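**Clear desks, again**

The building is about to go clear-desk. If you missed the poster by the stairs, the short version is that from next month every work surface at Skudosach is supposed to be bare by the time its user goes home, and whatever was on it goes into a locker, a drawer or one of the new gray Cundero boxes. The longer version is a 19-page handout from Grokance, the firm hired to run the change. I have read all of it, twice, and I'd like to know where some of it came from.

Start with page two. "Workers at tidy desks complete tasks faster and make fewer errors." Which workers? Which tasks? There's a small raised number after the sentence, which looks like a footnote, and when you turn to the notes it sends you to an earlier Grokance handout. I asked for that one and got it the same afternoon, to be fair to them. It makes the same statement with no note at all.

Page six has a chart. One bar is tall and labeled "before," the other is short and labeled "after," and the side of the chart has no numbers on it. I asked what was being measured and was told "friction." I asked what friction was measured in. I'm still waiting on that.

Now, I am not a messy person and I have no wish to defend the state of the shared table by the kitchen, which last February had a bicycle wheel on it for most of the month. There are good reasons to clear a desk. If you share it with someone on another shift, clear it. If you handle people's medical bills, lock them up. If the cleaners have asked you to move your mugs so they can wipe, move your mugs. None of these needs a chart, and I'd have signed a one-paragraph note asking for them.

What we've been given is something bigger. The handout calls it the Onishi method, and it has five steps, each with its own color. Step four is "Release," in which you hold each thing you own at work and ask if it is helping you today. I tried this with a stapler. I hadn't stapled anything that day, or that week. By the rules it should have gone in the box, and then the next morning I had a lease to staple and would have been walking down the hall to look for it.

My real trouble is with the idea that a job stops when the person doing it goes home. Some do. Plenty of work in this building gets left in the middle on purpose. The upholsterers on the ground floor leave pieces laid out in the order they'll be sewn. The map people tape things down and don't want them picked up. Even my own desk, which is just paper, has piles that mean something: left is waiting on a call, right is waiting on me, and the one under the lamp I'm avoiding. Put all three in a gray box and tomorrow I have one pile and have to work out again what was in it. I timed it for a week, in the spirit of page six. Packing up and setting out took me 9 minutes a day, and I have a small desk and not much on it. One week and one desk doesn't prove anything, and I won't be drawing a bar chart with it. But it is one more number than page six has.

Then the money. The boxes, the locker locks and the Grokance visits come to $3,000, according to the tenants' sheet that went around in September 2019. It isn't a huge amount spread over the whole building. It is also close to what we were quoted for fixing the draft in the east hallway, which people complain about every winter and which, as far as I know, has never been given a method or a color.

I'm told there will be a review after the first three months. Good. Here's what I'd want to see in it before I believe a word:

- what was measured, written down before the boxes arrive and left alone afterward
- the time spent packing and unpacking, counted as work
- how many people keep doing it once the visits stop
- what the people who hate it said, in their own words

The last time we had a review (the quiet-phone rule, for those who were here) the survey went only to people who had come to the launch, and it found that people liked the launch.

I'd also ask for a plain exemption for anything half done. It could be a card that says "leave this" with a name and a date on it. Grokance told me cards like that "weaken the habit." Maybe they do - I'd just like to know how they found out. Until somebody shows me, I'll clear my mugs and my medical bills and leave the three piles where they are.

If you think I've got this wrong, write in. I would rather print a good argument for the boxes than another page of mine against them.

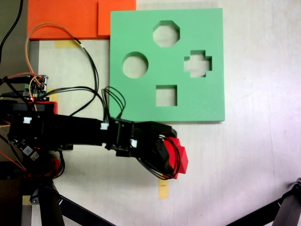
Foam sheet, cut board, masking tape. 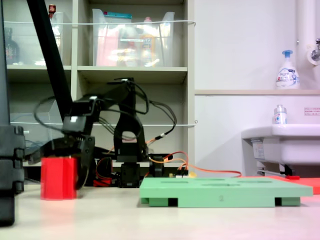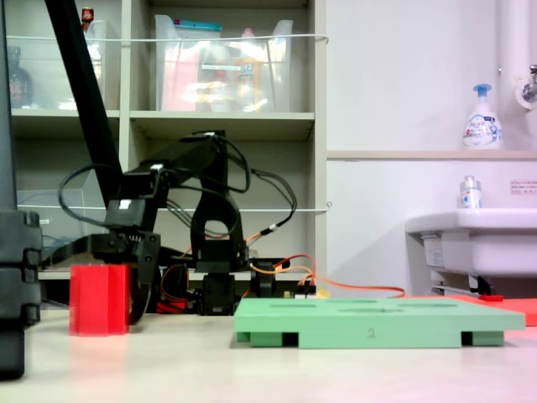

Javiera Aravena thinks I've been too easy on my own side. She read a draft of this item and wrote back that my three piles are "a nice story about a desk," and that if I disappeared for two weeks no one could tell which pile was which, so the system I'm so proud of works for exactly one person. She'd take the boxes, she says, provided each one has a list taped to the lid, and she'd skip the colors. She also pointed out that I timed myself for a week while annoyed, and that annoyed people pack slowly. I can't rule that out. She has offered to time me again in a better mood, and to bring her own watch. She agrees about the footnote on page two.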